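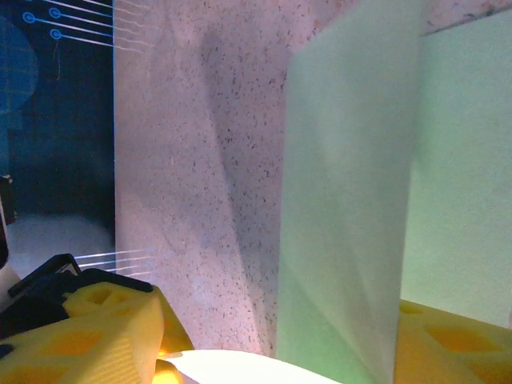

Ticket: Upstairs heat cuts out overnight, Zatetti thermostat shows "Wait"
Status: Resolved
Site: Ritchie building, second floor
Equipment: Zatetti wall thermostat, Hikow gas furnace
Service contract: Brundonus Heating

Problem as reported
Heat on the second floor stops sometime after 2 a.m. The thermostat is set to 68 and reads 61 by the time the first people come in. The display says "Wait" and the furnace is not running. Switching the thermostat off and on brings the heat back, but it quits again the next night. First floor is on its own furnace and has no trouble.

Monday, 7:40 a.m.
Checked the schedule on the thermostat. Night setback was turned on for weekends only, so that is not it. Clock was correct. Replaced both batteries anyway. Heat came back on after the restart.

Monday, 4:15 p.m.
Filter pulled. It was gray and bowed in the middle. The sticker on the housing says to change it every 3 months and the last date written there was from last spring. Put in a new one, same size, arrow toward the blower. Left the ticket open to see how the night went.

Next morning
61 degrees again, "Wait" on the display. Opened the furnace door panel without cutting power first, which trips the door switch and clears the fault light. Lost the code. Note for whoever reads this later: look through the small window in the lower panel before taking anything off.

Third morning
Read the light through the window this time. It repeats 3 flashes, then a pause. The chart inside the door lists that as a pressure switch fault. Restarted the furnace and stood by it. The inducer came up, the igniter glowed, the burners lit and it ran for 37 minutes with no fault. Outside temperature was well above freezing by then.

Called Brundonus. They asked whether the failures matched the cold nights. Compared with the log in the thermostat menu and they did. They said to check the intake and exhaust pipes outside and the condensate drain before they sent a truck.

Same day, after lunch
Intake and exhaust are clear, no leaves or nests. The condensate line runs from the furnace along the back wall and out through the siding. The last 6 feet are in the unheated crawl space and the insulation has slid down off the pipe. There is also a low spot where a strap has come loose. Water had been sitting there. Drained it into a bucket, put the strap back so the pipe slopes all the way down, and refitted the insulation with tape at the seams. Cleaned the trap while it was off and filled it with water before putting it back.

Follow-up
Two cold nights since then. Furnace ran through both and the thermostat read 67 or 68 each morning. No fault code at the window.

Still to do
Order 2 spare filters in the same size.
Ask Brundonus for a price on heat cable for the crawl space section.
Write the new filter date on the housing sticker.

Closing this ticket. If "Wait" comes back, open a new one and include the flash count.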